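Seasonal Packing Assistants, Zollinier Confectionery

Zollinier invites applications for 14 seasonal positions at its Tralis packing hall. Assistants sort wrapped sweets, fill gift tins and check labels. Training is provided, and no prior experience is required.

Shifts last some 3 hours and begin in the early evening. Sunday work is optional.

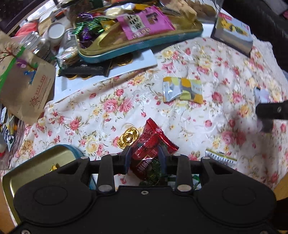 How to Apply

Applicants must be able to stand for a full shift. Submit a completed form to the Personnel Office, Room 435, before the end of May, quoting reference 99.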